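Mending coats at Nivenden: an interview with Yee-man Fu

Yee-man Fu has been mending outdoor clothing for 17 years, the last six of them in a ground-floor workshop in Nivenden, two doors down from the launderette. She trained as a dressmaker and did bridal alterations at first, which she did not enjoy.

"Brides are fine. It was the mothers," she says. "And everything was white, so you couldn't have a cup of tea near it. A man came in one day with a walking coat that had a broken zip and asked if I could do anything. I said I'd try. He sent his whole rambling club."

Most of her work still comes from walkers, along with cyclists, dog owners and parents of teenagers. She charges by the job and keeps a price list on the wall. A new slider on a zip is the cheapest thing on it and a full zip replacement is near the top.

"People come in and say the zip has gone. Nine times out of ten the zip is all right and the slider is worn. It has opened up a tiny bit, so it goes along the teeth and doesn't close them. You can sometimes squeeze it back with pliers, and that might last you a winter. A new slider is better, and it takes me ten minutes."

She learned most of what she knows about padded clothing from Wen-hsiung Tsang, who ran a repair room at Pesodmont until he retired. She worked with him on Saturdays for two years.

"He was very strict about feathers. He had a small room with no draught and you weren't allowed to open the door while he had a seam undone. I thought he was being fussy. Then I opened a seam at home with the window open."

Padded coats make up the largest part of her winter trade. Small tears are usually patched from the outside, and she keeps a drawer of offcuts in the common colours. Navy and black are easy to match. Bright colours fade, so a new patch on an old red coat will always show, and she tells customers this before she starts.

"Some of them like it to show. I had a student, Sze-wing Yau, who asked for yellow on green. She brought it back the year after with another hole and wanted orange."

The fastenings fail as often as the fabric. Press studs pull out of the placket when people tear the coat open with one hand, and cord toggles crack in the cold or get shut in car doors. Fu replaces both while the customer waits, if the shop is quiet.

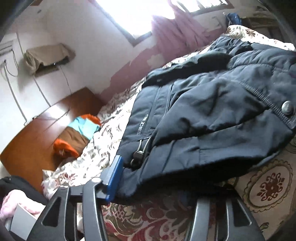 She is less keen on washing advice, mainly because she gets asked for it all day. Her own rule is to close every zip, turn the coat inside out, wash it cool on a short cycle and dry it slowly on low heat with a couple of clean tennis balls. It takes most of an afternoon. She says the coats she sees in the worst condition have been put away damp.

"They go in a bag in the loft in spring and come out in October smelling like a pond. I can mend a hole. I can't do much about that."

August is her quietest month, and she uses it to teach. The class has six places and runs over two evenings. Ngan-ling Chiu, who took it last year, now does her family's repairs at the kitchen table and brings Fu the ones she doesn't fancy.

"Sleeves, mostly," Fu says. "She hates cuffs. I don't blame her."

Asked whether she would take on an assistant, she says she has thought about it. The workshop has room for a second machine, and there were weeks this winter when she had to turn people away. For the moment she would sooner keep the waiting time at a fortnight and go home at five.

The workshop is open Tuesday to Saturday. Coats should be clean when they are brought in, with the pockets emptied.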